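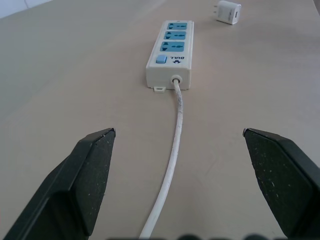
Gert Buthelezi would like it known that he has never thrown away a charger. He has moved house four times, once across an ocean, and each time the chargers came too, in a shoebox that became two shoeboxes and then a plastic tub with a lid that no longer closes. Asked what was in the tub, he said "power," in the tone other men use for wine cellars.

I went to see him because I had just emptied my own drawer. Everybody has the drawer. Mine is the second one down in the kitchen, under the forks, and for years it opened about as far as a letter slot before something inside stood up and blocked it. In March I took it all the way out and tipped it onto the table. Forty minutes later I was still untangling, and I had learned that I own three cords for a camera I sold.

The power strip is the senior citizen of this collection. A phone gets replaced because it's slow, a laptop because it's heavy, and a lamp because somebody's taste improved. The strip stays. It goes yellow the way old piano keys go yellow, it picks up gray scuffs along the cord from every chair leg in the house, and it keeps its place behind the sofa through several sofas. Ask people how old theirs is and they look at you as if you'd asked the age of the stairs.

I asked anyway. At Dusier, a secondhand shop in the old part of Dravden, there is a bin of strips by the door, priced low enough that the price tags must be eating into the profit. I once counted 147 items in and around that bin, on an afternoon when I had a deadline for something else. Most were plugs. A good many of the strips had sockets made to take several countries' plugs at once, with slanted slots over here and little round or flat holes over there, so that each opening looks mildly startled. They have a whiff of the airport about them. You feel that anything might be asked of them and they would try.

Nomvula Coetzee, who runs the repair evening at the Ruvbridge library, doesn't share my affection. She has a table at the back, a good lamp, and a line of people holding toasters. What she mostly sees, she told me, is cords that have been pulled out by the cord.

"They all know," she said. "They tell me they know while they're doing it."

Her attention goes first to the place where the cord enters the body of the strip. There's usually a collar there, a fat little ring of plastic whose whole job is to take the bending so the wires don't have to. If the jacket is cracked beside it, or the plug runs hot, or there's a brown mark near a socket, she won't repair the thing and she won't give it back without a short speech. Dirt by itself doesn't bother her. A grubby cord can be wiped down, unplugged, with a barely damp cloth, and left to dry. She has a low opinion of electrical tape and a lower one of people who plug one strip into another, a practice she calls "the family tree."

I went home and looked behind the television. It was three generations deep.

Then there are the cubes. The small white USB charger is the sock of the electrical world, in that there are always more than you bought and never two when you need two. I had nine. Each came with something, or was left by a guest, or appeared. The prongs stick out, so they refuse to lie flat, and they catch on every cable that passes. Gert Buthelezi stands his in rows in an egg carton, prongs down, and I'm sorry to report that it works very well.

His other system is labels. Every cord gets a strip of masking tape folded over itself near the plug, with the name of the device written on it in pencil. Some 50 of them hang from hooks in his hallway closet. One says VISHWAKARMA, after a desk fan he owned for a single summer. The fan is gone. I asked whether the cord might go too.

"And if I find another one?" he said.

My drawer opens now. It holds one strip, four cubes, and five cables, all of which I can name. The rest went to the electronics recycling point behind the library, apart from a gray cord with a connector I have never seen on anything, which I put back.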